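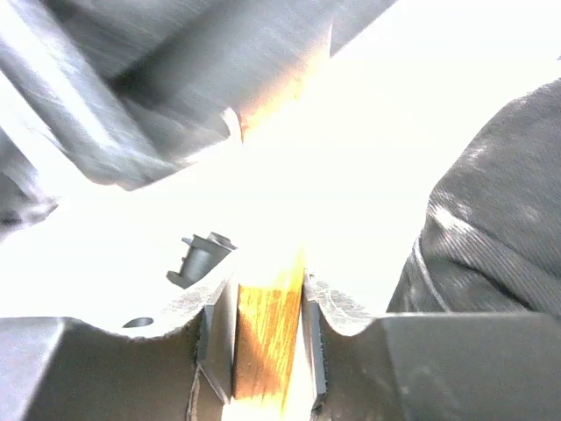
Home | Updates | Our Grants | The Workshop | Contact

Block Library progress report, September

Hello again to everyone at the Barta fund! I know the form asks for two paragraphs and a table, but you did tell me last time that you liked the longer version, so you're getting the longer version again. The table is at the back of the paper copy.

The short answer is that we are on track with the wood and behind on the boxes. The longer answer starts with the tall blocks.

When I wrote the application I had the set down as mostly cubes and planks, with a few tall slim pieces thrown in for towers and doorways. Then we put the trial set out at the Primden playgroup and the tall ones were gone from the basket in no time. The kids stand them up in rows, they make fences, they make people out of them (a whole family went to the dentist one morning, I was the dentist). So I changed the cutting list. Every set now gets 12 of the tall ones, and I took out some of the flat planks that were just getting sat on. I hope that's OK with you. The cost comes out the same because they're cut from the same boards.

We've finished 154 tall blocks so far and the target for the grant is 200. The remaining ones are already cut and stacked on the shelf by the back door, they just need sanding and finishing. I'd like to have them done before the heating goes off at night and the workshop turns into a refrigerator, because the finish really doesn't like the cold. Last winter I had a whole batch stay tacky for days and I ended up sanding it all back. Never again.

About the finish. I tried three on scrap before settling, and the warm amber one won by a mile. It lets the grain show, all those brown and gold streaks, and no two blocks come out looking like each other. The clear one was fine but a bit pale and sad next to it, and the darker one hid everything I liked about the wood. The parents at Primden were pretty unanimous too – one of them asked if she could buy a set for her mantel, which I'm taking as a compliment.

The amber does have one annoying habit. If you put it on thick it pools at the bottom edge while the block is drying, and then you get a little ridge and the block wobbles. For tall narrow pieces that's a real problem, a cube will forgive you and a tower block won't. So it's thin coats now, two of them, with a light rub in between, and I check every single one by standing it on the old piece of window glass on my bench. If it rocks, it goes back to the sandpaper. The early ones needed a lot of going back. The recent ones mostly stand up straight the first time, and I'm a little bit proud of that.

Edges and corners: all rounded over by hand, same as I promised in the application. I looked at doing this on the router table to save time and I did a few that way, but the end grain kept chipping out on the slim ones. By hand is slower and I like the result a lot more. You can feel the difference when you pick one up.

Wood supply has been good. The offcuts from Durkside have kept coming and the quality is better than I expected, hardly any knots. I did have to turn down one load that was too damp to use, but they were nice about it and swapped it the next time I went over. I've only spent a little of the money set aside for buying boards, so there's some slack there if you would rather see it go toward boxes.

Which brings me to the boxes. Sigh. The plan was plywood crates with rope handles from Plernier, and they've been very friendly but the sample was too heavy for a small child to drag and too shallow for the tall blocks to stand up in. I sent it back with a drawing. I'm waiting on the second sample now, and until it shows up I can't really send out any sets. If it's still wrong I'm going to make the boxes myself and give up on the rope handles. I'd want to talk to you first, since it would mean moving some of the money from one line to the other and adding a couple of weeks to the end date.

Still to do before the next report:

- sand and finish the rest of the tall blocks
- second box sample, yes or no
- write the little card that goes in each set (how to wipe them down, what to do if one gets chewed)
- second trial, this time with slightly older kids
- find somewhere dry to keep finished sets, my hallway is full

I've put the receipts in the envelope with the paper copy. There's one for sandpaper that looks like a lot of sandpaper. It was a lot of sandpaper.

If anyone from the fund would like to come and see the blocks, please do! Mornings are best, before it gets dusty in there, and I'll clear off a chair. Bring a sweater.

More soon, and thank you again for backing this.

3 comments | Share | Print this update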